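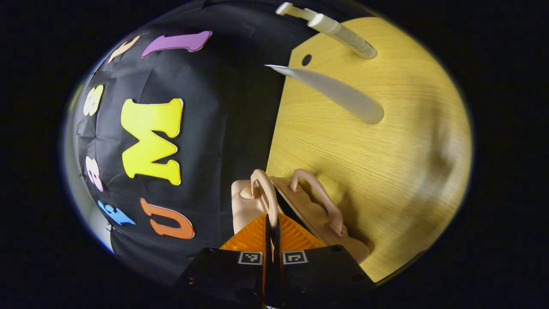
Software for a gripper bench becomes messy in the same way a kitchen drawer does, a little each day. These are the workshop tips I keep for our perception and control code, and I write them down mostly for Tiburcio Bermúdez, who takes over the bench in May. My first tip is to test the detector on the ugly cases before the nice ones. Two peach-colored plastic things with loop handles, held close together, are a very good ugly case. Our segmentation liked to make one object of them, and then the planner put the grasp point in the gap. Pale items on a pale wooden table, like the white cone, are the second ugly case. If your mask survives both of these, you can go on to the easy toys.

Last cleaned up 14/03/2018.

**Before you start the software**

- Start the tag detector alone and look at its output for one minute. Only then start Nakik, our tracking node.
- Close all the other viewers. Two viewers on the same stream will make the time stamps jump, and you will search for the mistake in the wrong place.
- Write the tag size in the config in millimeters. Costel Manole once wrote it in centimeters and we lost an afternoon.

**Finger tags**

The opening of the fingers is calculated from the distance between the left tag and the right tag. Wipe them with a dry cloth, never with alcohol, it makes the print gray. If one tag is lost for more than 5 frames, let the software hold the last value and set the flag. Don't interpolate over a long gap. I did this for weeks and the curves were beautiful and wrong.

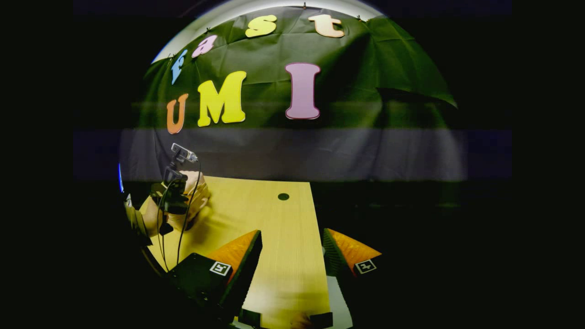
*Finger tags left and right, with the green cloth and the letters behind.*

**Backdrop and features**

Plain cloth gives the tracker very little to hold on to. Foam letters in different colors help a lot, also when they are tilted. Don't move the letters in the middle of a session. When you change the cloth, delete the old map, even if Nakik says it can be reused.

**Planner settings that I don't touch anymore**

- Replan period: 700 ms. Shorter looks more clever but the motion becomes nervous.
- Retries after a failed grasp: 2. After this, stop and look with your own eyes.
- Smoothing window: 8 samples.

**Cables**

Leave the camera cables in loose arcs on the table. A tight cable pulls the device a little, and in the log it looks like drift.

**Small things**

Name the log by the object and the try, as in `cone_03`. The name "test_new_final" is not allowed on this bench. Copy the config into the same folder as the log. Voicu, the replay tool, reads it from there and will quietly take the default if it finds nothing, so check the first line it prints.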